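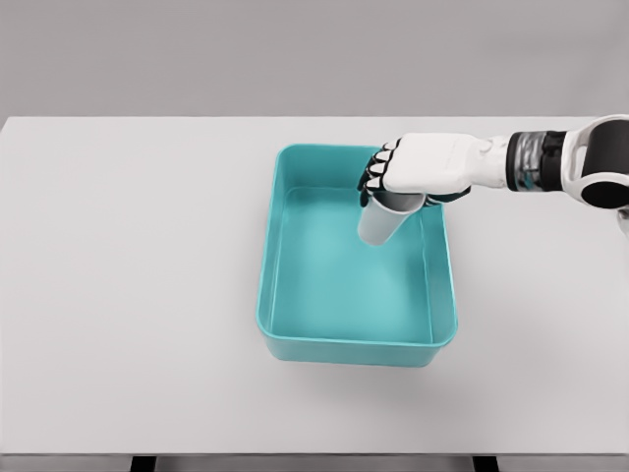

Search this site
Type and press enter

Home Kitchen Laundry Workshop Gadgets Ask Me

Setting up the Helletach tidy-up arm: what I'd tell a friend before she bought the plan

2018-05-23

I've had a pile of emails about the Helletach since I mentioned it in the dishwasher post, so let me put everything in one place. I signed up for the home plan in November and I've been using it on the kitchen table ever since, mostly for clearing cups and small stuff into a bin so I can carry the whole lot to the sink in one trip. I like it a lot! I also did several dumb things in the first month that you can skip.

Quick rundown of what you're paying for. The plan is 153 dollars a month, and for that you get the arm, the hand, the Sistosero software and a person on the phone when you get stuck. There's a setup charge of 300 dollars on top, which stung. You don't own anything at the end. If you'd rather buy outright they'll quote you, but I didn't ask because I didn't want to know.

Rehearse on the screen first

The best part of the whole service, for me, is the practice mode. You build your table in Sistosero, drop in your bin and your cup, and watch the arm do the job on the screen before it goes anywhere near your real dishes. Mine is set up with a teal bin in the middle of a pale table and one whitish tapered cup, and the hand curls its fingers over the cup, tips it and takes it down into the bin bottom end first. I must have run that one job until my coffee went cold. Every time I change something in the kitchen I go back and run it again.

A few tips for practice mode:

Start with one cup and one bin. I loaded in the whole breakfast table on my first night (cereal bowls, the butter dish, everything) and had no idea which thing was causing the trouble.

Slow the playback down for the last bit before the cup goes in. Full speed is fun but you won't catch a finger brushing the rim.

Keep the table plain. You can add placemats and a fruit bowl and it looks darling, but it makes it harder to see what the hand is up to.

Save each version under a name you'll understand later. I have one called "good one" and one called "good one really" and I couldn't tell you the difference.

Picking a bin

Go shallow. A shallow bin with sides that lean out a little gives the hand room to come in at an angle, and you can see the cups without bending over. I tried my deep dishpan first and the hand had to reach down so far that I kept holding my breath. Rounded corners are easier to wipe out, too – crumbs and dried milk get packed into square ones and you end up in there with a toothbrush.

Color helps you more than you'd think. White cups in a white bin are hard on my eyes first thing in the morning. Put pale cups in something bright.

Leave space in front of the bin. I used to shove mine up to the table edge and then knock it with my hip going past.

Picking cups

Light plastic tumblers, wider at the top, are the easy ones. I'd start there and stay there for a couple of weeks. My neighbor Adoración Sepúlveda has the same plan and went right ahead with her good glasses, and she's down 2 of them. She says she never liked the pattern.

Empty the cups before you run the job! The hand tips them on the way in. I mopped up plenty of cold tea learning that.

Handles are a nuisance. Sistosero has a setting for mugs but you have to turn the handle the same way every time, and if I'm going to walk around the table turning mugs I may as well pick them up.

Wiping down

The white shells show everything. A barely damp cloth with a drop of dish soap, then a dry one right behind it. Don't spray anything straight onto the hand, spray the cloth. For the black joints between the finger pieces I use a soft dry paintbrush, the kind kids get in a watercolor set. Please don't use the scratchy side of a sponge on the shiny parts. I did, and I see it every day.

What I'd change

It's slow. Four cups takes it longer than it takes me to do the whole table, and if you're in a hurry you'll be tempted to help, which you shouldn't while it's moving. The phone help is good but closes at supper, right when I need it. And the monthly price ought to come down after the first year.

I did look at Cusi before I signed. Cheaper by the month, but there's no rehearsing on the screen, so you find out what it'll do when it does it. For me that settled it.

If your table is small or you have little ones climbing on it, I'd wait. If you've got sore wrists like me and a spot you can leave set up, ask for the trial and take your own bin to it.

Next time I'm doing the sticky shelf liner question, I promise.

Related posts
Getting tea stains out of plastic tumblers
Jalevine drawer dividers, six months on
The dishwasher post everybody argued about
Which dishpan for a narrow sink?
Soft brushes worth keeping under the sink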